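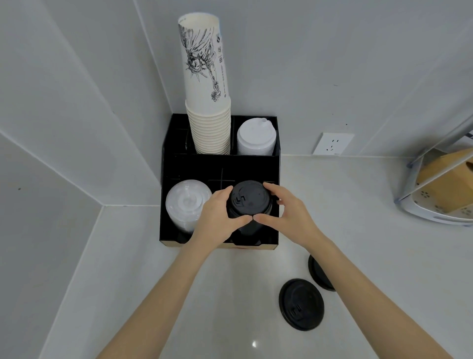 The cup corner, with the Statue of Liberty keeping watch

I have been promising a post on the cup corner since we got back from the lake, and Britt-Marie has asked me twice now whether I forgot (I did, a little), so I've made myself a big mug of something hot and I'm going to sit here until it's written.

Some background for anyone new. We have people over a lot. It started with my brother-in-law Aslak and his chess friends, then the knitting group moved to our house when Margit's radiator gave out, and somewhere along the way I gave up on mugs for the big evenings. I know, I know. I love my mugs, and I still bring them out when it's just a few of us at the table. But after the Torvik reunion, when I stood at the sink until nearly 11 p.m. and then found three more mugs out on the porch steps the next morning, I went and ordered paper cups by the sleeve and I have not been sorry.

What I was sorry about was the drawer. Cups don't like drawers! They came out of their sleeve and rolled to the back, and the lids slid in under the dish towels, and whenever somebody wanted a coffee to take home I'd be down on one knee with my arm in there up to the shoulder. One evening Trygve timed me, which I didn't find as funny as he did.

So now there's an organizer, a black one with compartments, and it lives right back in the corner of the white counter where the walls meet. Cups stand in the back and lids go in front, more or less. I'd looked at a fancier one from Bondine with a pull-out tray, but it was 55 dollars and I would have needed to move the bread box, and I'm not moving the bread box. The plain one does the job and I can wipe it out with a damp cloth.

The cups have little black drawings on them, and I'll admit I picked them for that. I like a cup with something to look at while you wait for it to cool. Margit turns every one of them around before she chooses, and there's a line forming behind her by then, and she does not care one bit.
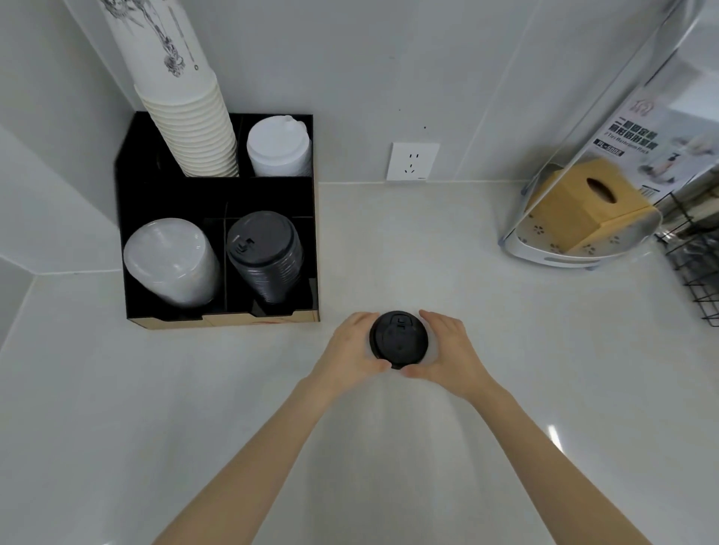

And then there are the lids, which is where I've spent more thought than I probably should have. I have black ones and I have white ones with a raised dome, and I've learned to keep each kind in its own stack, all facing the same way up. When they get mixed you end up peeling them apart with your thumbnail while the coffee goes cold. The black ones are my favorite because they look smart and they snap on nicely if you go around the rim with both hands. Press just in the middle and one side pops up on you. Ask Marit about her good wool coat – or better, don't.

I tried all sorts of arrangements before I settled down. For a while I had the cups in front, where they were easy to grab, but then I couldn't see a thing behind them, and I knocked the whole tower over reaching for a lid. Tall things at the back, short things at the front. My mother arranged her class photos that way for years and I could have saved myself the trouble by thinking of her sooner.

Aslak wants me to keep the sugar there too. I'm holding out. Sugar gets into everything, and once you let sugar in, somebody sets a wet spoon down beside it, and then you have a sticky corner and you're no better off than you were with the drawer. The sugar stays on the table in its jar next to the cream.

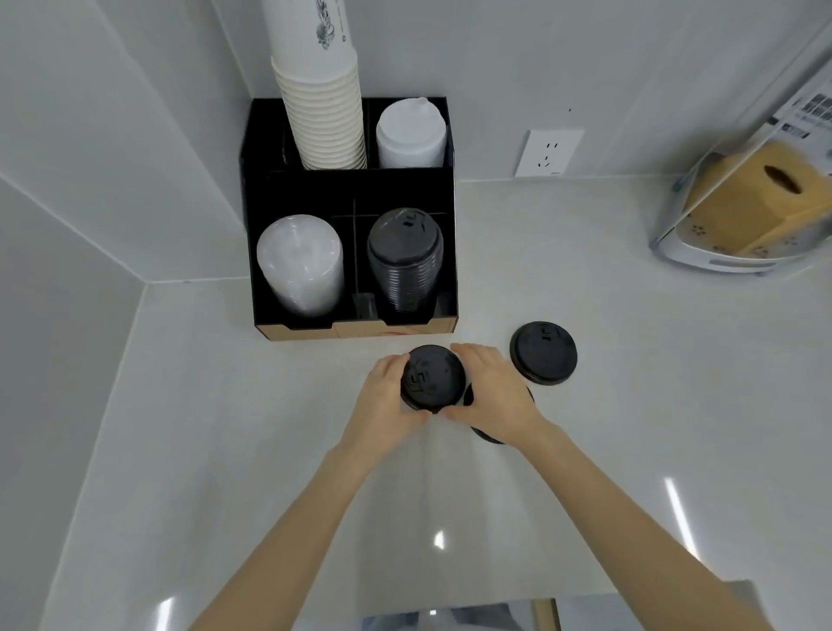 Last updated: November, 9:40 p.m.

A couple of people wrote to ask how many cups I keep out at a time. I fill the back compartment as high as it will stand without leaning, and the rest stay in the hall closet in the big Bakora box with the candles. I don't go by number. When the tower looks short I go get another sleeve, usually in my slippers, usually while someone is telling me a story from the other room.

I also wipe down the counter under the organizer when I do the stove, so it gets pulled out and pushed back pretty often. You'd be amazed at the crumbs that find their way back there, and we don't even toast anything at that end!

Britt-Marie, I hope this is what you wanted. Bring your lemon bars next time and I'll let you have first pick of the cups, before Margit gets to them.

Contact | Copyright Marit's sister's kitchen table, all rights reserved | Back to top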